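Okay friends, a few of you asked how I look after the hand-held gripper station now that it's mine to fuss over, so settle in with a drink, this is going to run long. I'm going to go through the whole routine, the boring bits included (the boring bits are most of it!).

Quick background for anyone new. I keep one station going at Rellari. You stand at a table with a gripper in each hand and do a small household sort of job over and over, and the recordings go off to the Clatitz arm so it can learn the same moves. My part is keeping the table, the grippers and the cables the same from one session to the next.

First thing every morning is the table. I wipe it down, then I check that it hasn't crept. People lean on it, bless them, and it wanders a little every day. If it's moved I nudge it back and measure again from the rails on the floor, both front corners, before anybody picks anything up.

Then the grippers. I open and close each pair of jaws 20 times, slowly, with my eyes shut. I know how that sounds! But you feel a gritty spot long before you see one, and a gritty spot means lint in the slide. A soft brush gets most of it. Please don't use canned air, it only pushes the fluff in deeper, and I learned that one on a very long afternoon in May.

Next come the plates on top. I try each one with a fingertip for wiggle. If there's any play at all, the screws come out one at a time, get cleaned, and go back in with a tiny dab of the removable threadlocker. A plate that shifts even a hair will spoil a day of recordings and you won't hear a peep about it until someone at Narley opens the files.
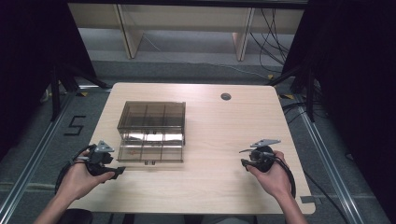
Both grippers up at the table with the organizer box, cables out to either side.

Cables, my eternal love and sorrow. I like each one to leave on its own side, left to the left and right to the right, with enough slack that you can reach the far edge of the table without a tug at your wrist. Too much slack is its own trouble, though, so I have people do one big stretch before we start and I watch where the loop goes.

The left cable is the one I worry over. It had a stiff place near the plug and would drop out for a second if you turned your hand palm up, so I swapped it on 16 Sep 2026 and wrote the date on a little flag at the plug end. The old one is in the drawer marked DO NOT, which seems to be the only label anyone respects.

After that I do 2 practice runs on the Mahmoud software, one at normal speed and one painfully slow, and I look at the jaw readings side by side. Fully closed should read zero on both. If one is off I redo the zero on both of them, even the good one, so they've had the same treatment.

Whole thing takes me 40 minutes on a nice day. I've been told I could trim that, and I probably could, but I enjoy it, and I like handing over a station I'd be happy to use myself.

Still on my list: new jaw pads, and a proper hook for hanging the grippers up between sessions so they stop getting laid down on their plates. If you've made a hook you're fond of, send me a picture, I would love to see it!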